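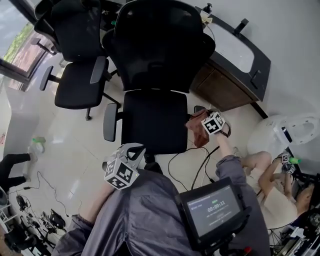 Lucimara Araújo wrote in to ask whether a mesh office chair is any easier to keep clean than a padded one, or whether the dust just moves to places you can't reach. Good question, and after six months with two of the Hekix high-backs I have opinions!

The mesh back is the easy part. A dry brush, top to bottom, and it looks fine again. The seat is where I grumble. It's padded and black, so every crumb and bit of lint shows up (I eat lunch at my desk, guilty), and the front edge collects most of it. I go over mine with a slightly damp cloth, then do the armrests while I'm down there — those get greasy faster than you'd think.
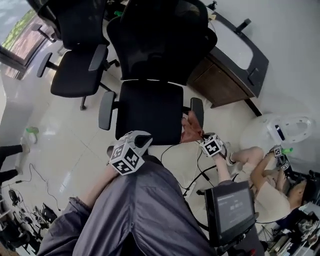

The casters pick up hair, of course, and on shiny tile they roll off the second you lean on the chair, so I push mine up against the desk before I start wiping.

Comfort? Very good for me, less so for Josué Bezerra, who borrowed the second one through December and found the armrests too far apart. I paid 414 for the pair from Distlow, delivery included, and putting them together took me nearly 100 minutes, mostly because I got one armrest on backward.

Would I buy them again? Yes, but in gray if they made it. The lever for the height is still a bit stiff on mine, and I've emailed Distlow about it.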